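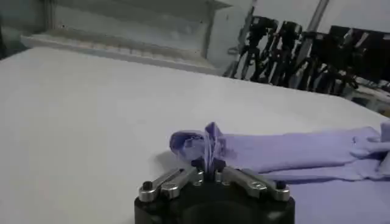 What is in the Gevora wash log?

Measurements of everyday clothes before and after they went through the laundry, one row per wash, with notes on water, heat and how the thing was dried.

Hi! I'm Qiuyue, and I keep this log. It started with a sweater I loved that came out of the dryer fit for a large doll, and me wondering how much of that was the wool and how much was me. I asked a few friends to write down what they washed and how, and it got out of hand (in a nice way). There are now 1274 wash records covering 542 garments.

What you get

There are 4 files, all plain CSV, all UTF-8:

garments.csv – one row per garment, with fiber content copied from the label, knit or woven, rough age, and whether it was bought new
washes.csv – one row per wash, with water temperature setting, cycle, spin speed if the machine shows it, and drying method
measures.csv – chest, length and sleeve, in centimeters, before and after each wash
notes.csv – free text, spelling untouched

Everything joins on garment_id and wash_id. If a garment was washed ten times, it has ten rows in washes.csv and you'll want to sort by wash_no. Please don't sort by wash_id! Those were handed out in the order people sent me their sheets, and one of Myrto's sheets sat in a drawer until March.

How we measure

Lay the garment flat, smooth it with your palms, don't stretch it. Chest goes from armpit seam to armpit seam. Length goes from the highest point of the shoulder, next to the collar, straight down to the hem. Sleeve starts at the shoulder seam. We take each number twice and write down the second one, which sounds silly, but the first pass does a lot of the smoothing.
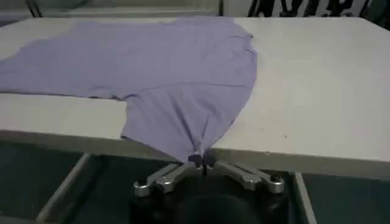
Lavender T-shirt spread on a white table.

Jersey is the annoying one. It relaxes while you're looking at it, so you can get a different chest width before and after a cup of tea. Wai-kit Hung talked us into a waiting rule: leave the garment flat for an hour, then measure. Rows that follow the rule have rested = 1. Older rows have rested = 0 and I'd treat small changes in those with suspicion.

Columns that trip people up

temp_setting is whatever the dial said. It isn't a water temperature. "Cold" in a basement in winter and "cold" in a top-floor apartment in summer are very different things, and I have no way of fixing that after the fact.

dry_method has line, flat, tumble_low, tumble_high and radiator. I tried to merge radiator into flat once and got a long message from Iraklis Zervas, who was right. Things dried over a radiator go a bit wavy at the hem, and it shows in the length column.

contributor is a two-letter code. We have two people named Iraklis, so Zervas is IZ and Balaskas is IB. In version 3 and earlier they were both IR, sorry. If you have an old copy, just download it again.

Blank cells mean not measured. Zero means no change. I know, I know, but plenty of spreadsheets out there mix those up.

What it's good for

Poking at how cotton behaves over the first few washes, comparing line drying with tumble drying, teaching someone to join tables on something less dull than sales figures. Myrto Giannakopoulos used it for a weekend class and her students found a duplicated garment I'd missed (thank you!).

I wouldn't use it to say anything about a brand. We didn't record brands on purpose. It also leans hard toward T-shirts, pajamas and work shirts, which is what we happen to own, and there's very little silk or linen. Wool is thin too – people stop volunteering their sweaters after the first one.

Checking your copy

There's a little script called tzanetos that looks for orphan ids, negative lengths and sleeves longer than the garment. Run it from the folder with the CSV files in it. It prints nothing if all is well. The charts live in a separate project, Prurkus, and they lag behind the data by a version or so.

Adding your own washes

Yes please. Copy the blank sheet, fill in what you can, and leave the rest empty. Guessing is worse than a gap. Send garments with at least two washes if possible, and keep the same tape measure throughout – Balaskas switched to a cloth one halfway and we had to flag all his sleeves (see tape_changed).

Known problems

Spin speed is missing for every machine with only a "gentle / normal" knob.
Some fiber labels had faded, and those garments are marked unknown.
A handful of notes are in Greek and I haven't translated them yet.

License

Use it however you like, and mention the Gevora wash log if you publish something. I'd love to see it.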